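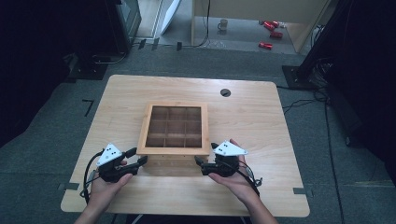

*Caixa de madeira com nove compartimentos, vazios, em cima da mesa.*

**Chamado 1,352 – defumador offset Yorath, temperatura instável e fumaça amarga**
Aberto por: Jaruwan Ruangrit
Data: 10/21/20
Local: quintal da casa em Farcombe
Situação: resolvido (com uma pendência pequena no fim)

**Relato inicial**

Oi, pessoal do suporte! Antes de tudo: adoro esse defumador, uso quase todo fim de semana e já convenci metade da rua a comer peito bovino no almoço. Mas nas duas últimas sessões a coisa desandou. O termômetro da tampa fica parado um tempão, depois dispara, e a carne sai com um gosto amargo que gruda na língua. A casca ficou preta e meio pegajosa, com cara de cinzeiro (desculpem, é a comparação que me veio).

Lenha: carvalho, comprado em Brodthorpe. Tempero: só sal e pimenta-do-reino. Não mudei nada na receita. A chaminé estava quase fechada, porque li em algum lugar que isso "segura a fumaça".

**Primeira resposta – suporte Tesholm**

Olá, Jaruwan! Que bom receber um relato tão detalhado. Antes de pensarmos em peça com defeito, faça três coisas com o equipamento frio:

1. Abra a chaminé por completo e deixe assim.
2. Tire toda a cinza da fornalha e confira se a grelha de fundo está desobstruída.
3. Teste o termômetro da tampa em água fervente e anote a leitura.

Depois acenda um fogo pequeno, sem carne, e nos diga a cor da fumaça quando a temperatura assentar.

**Atualização da usuária**

Fiz tudo ontem à tarde! A cinza estava uma vergonha, cobria a grelha inteira, o ar não tinha por onde entrar. Já o termômetro marcou 80 °C na água fervendo (moro quase no nível do mar, então era para dar perto de 100). Limpei a haste, que tinha uma crosta de gordura bem dura, e repeti: subiu 17 graus. Uma alegria!

Com a chaminé aberta a fumaça começou branca e grossa, e depois foi afinando até quase sumir, com aquele tom azulado lindo. Só que o lado da fornalha continua bem mais quente que o outro. Testei com fatias de pão de forma espalhadas na grelha e as da esquerda viraram carvão.

**Segunda resposta – suporte Tesholm**

Ótimo teste, o do pão! A diferença entre os lados é normal num offset, mas dá para reduzir. Veja se a chapa defletora está encaixada até o fim; ela costuma sair do lugar quando se lava a câmara. Coloque também uma bandeja com água junto à fornalha e deixe a ponta mais grossa do peito virada para esse lado.

Quanto à lenha: as achas estão secas por dentro? Rache uma ao meio e encoste a mão no miolo. Se estiver fria e úmida, essa lenha ainda não serve.

**Atualização da usuária**

A defletora estava solta mesmo! Encaixei com duas batidinhas de martelo de borracha. E a lenha... rachei quatro achas do fundo da pilha e todas estavam úmidas no meio. Separei essas para fevereiro e usei as de cima, menores, da grossura do meu pulso. Uma a cada quarenta minutos, mais ou menos, sempre esquentando a próxima em cima da fornalha.

Resultado: peito de 2 dedos de gordura, casca firme, escura do jeito certo, nada de amargor. Fatiei e comi a primeira em pé, do lado da tábua. O molho ficou na geladeira e ninguém sentiu falta – nem meu cunhado, que põe molho até em farofa.

**Diagnóstico registrado**

- Fluxo de ar insuficiente: chaminé quase fechada e cinza sobre a grelha.
- Haste do termômetro com gordura, leitura abaixo da real.
- Chapa defletora desencaixada.
- Parte da lenha ainda verde.

**Pendência**

O termômetro ainda lê 3 graus a menos. Enviaremos um novo anel de vedação junto com a haste de reposição. Enquanto isso, Jaruwan vai usar um termômetro de sonda na altura da grelha, a dois dedos da carne, e avisa neste mesmo chamado quando a peça chegar.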